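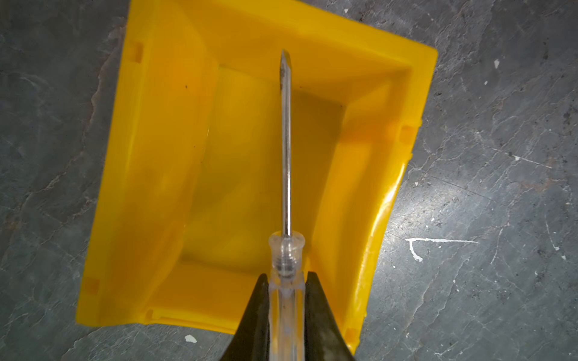 4.3 Recording the drop into the bin

1. Hold the screwdriver by its handle and move the arm slowly until the tool is over the yellow bin.
2. Stop there for 700 ms. The Semov controller saves this as the release point.
3. Open the fingers with the pedal — do not pull the tool out by hand.
4. Raise the arm 300 mm and press Save.

Note: Record 10 good demonstrations before you start training.

Caution: Keep your free hand out of the bin while the pedal is active.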